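Kondholm Bin Liners, Black, Tie-Top
Sold by Dromora Household Supplies
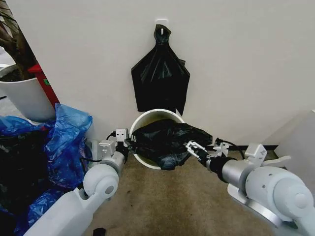

A general-purpose liner for round and square bins in kitchens, offices, workshops and hallways. Kondholm liners come flat-packed in a card sleeve, 72 to a pack, and pull out one at a time from the slot in the front. There is no perforation to tear.

The top has four flaps which tie across in pairs. Leave enough slack above the rubbish to make a proper knot - an overfilled bag will hold, but it is awkward to close.

Sizes
Small: for pedal bins and desk bins
Medium: for buckets and most kitchen bins
Large: for swing-top bins. Not suitable for wheelie bins.

If you are between sizes, go up one. Measure round the outside of the rim with a piece of string, then check it against the size chart on the sleeve.

Fitting
Open the bag fully before it goes in. Push the base down to the floor of the bin and fold the top over the rim by a hand's width. Bins with a separate retaining ring need the fold tucked under the ring.

Material and disposal
Black recycled polythene with a matt finish. It has a faint smell when the sleeve is first opened, and this goes after a day or so in the cupboard. Not for food storage, hot ash or garden waste with thorns. Check with your council before using black bags for recycling, as many will not collect them.

Ordering
Product code: 293
Sold by the pack or in cartons of 4 packs. Cartons are one size only. Orders placed before 2 pm leave the warehouse the same working day. The white liners were dropped in April and will not be restocked.

Customer comments
"Medium fits our mop bucket with plenty to fold over. Knots stay tied." - Heather Farquharson
"Good bags. The sleeve gets tatty before you reach the end of it, so I keep mine in a drawer." - Obaidul Talukder

Trade accounts: ask for Clyde Mahmoud in the sales office.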